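Pollen Allotments and Garden Society
Minutes, 5 January 2025, Studeck Hall

Apologies taken as read. Last minutes agreed, one correction (Peixoto Lane, not Peixoto Road).

1. Water
Standpipe by the lower gate still dripping. Grarkard quoted £200 for new tap and lagging. Felt to be steep but agreed, as the last cheap one lasted a winter. Work to be done before March. Water stays off untill then, please don't force the stopcock.

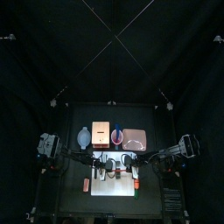

Berenice Barajas

2. Rents
11 plots not yet paid. Reminders to go out this week, second letter after that. Question from the floor re paying in two halves. Yes, if you ask first. Waiting list now 30, so plots left uncultivated will be chased sooner than last year.

3. Raised beds
Long discussion. Plan is 4 beds near the car park for people who can't manage a full plot. Height argued over, settled on knee height for two and waist height for the rest. Treated timber or not? Not settled. Soil to come from the heap behind plot 9 if it's sieved, otherwise bought in. 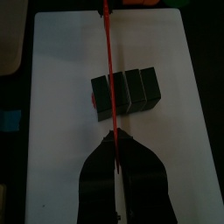

Four dark cubes in a row on a white board.

4. Seed swap
March again, same hall. Label your packets with the year this time. No potatoes, after the blight argument. Teas as usual, cakes welcome, bring own mug. Tables to be set out by ten.
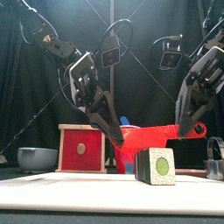
5. Any other business
Bonfires: not before dusk, not when washing is out on Peixoto Lane. Two complaints recieved.
Lost trowel, green handle, handed in. Ask at the shed.
Padlock code changes after the seed swap, will be sent round by post.

Closed 8.50pm. Next meeting same place, date to follow.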